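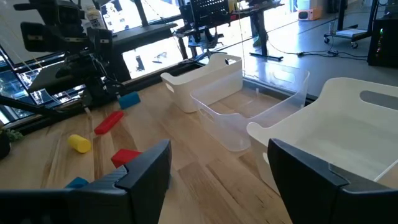 Ticket 300: Wrist camera loses view of blocks when fingers close
Status: Pending vendor response
Priority: Normal
Component: Gripper and wrist camera, table station
Opened: November 2020
Submitted by: Kerstin Meinecke
Vendor: Stiltura

Summary
The station is being used to compare the Stiltura two-finger gripper with the Zadura unit in a block sorting task, in which toy blocks are picked from the table and placed in plastic bins. With the Stiltura fingers open, the wrist camera has a usable view of the table between them. When the fingers close below the halfway point, the tracker reports the target as lost and the controller stops the approach. The Zadura unit does not show this fault on the same task.

Steps to reproduce
Load the standard sorting program. Open the fingers fully and select any block as the target. Start the approach and command the fingers to close before contact. The approach stops with code 17, target not visible.

Log
Entry 1. Controller restarted and camera cable reseated. No change.

Entry 2. Camera calibration repeated with the Bonama calibration routine. The routine completed without errors. Fault still present in 17 of 100 approaches, most often with the cube and least often with the long rectangular blocks.

Entry 3. Exposure lowered to reduce the effect of the bright window behind the table. Detection of the translucent bin became worse and the fault rate did not change. The original exposure setting was restored.

Entry 4. Đinh support was asked whether the tracker can hold the last known position of a target. Support confirmed that this is available and supplied the parameter name. With a hold time of 300 ms, the fault occurred in 3 of 100 approaches.

Assessment
The finger shells enter the area used by the tracker as they close. The hold time is accepted as a temporary measure only. It must not be used when the second arm is moving over the table, as a target may be displaced during the hold period.

Requested action
Stiltura is asked to state whether a narrower finger shell or a raised camera bracket is available for this model. Comparison runs with the Stiltura gripper are suspended until a reply is received. Runs with the Zadura unit may continue under the April test plan.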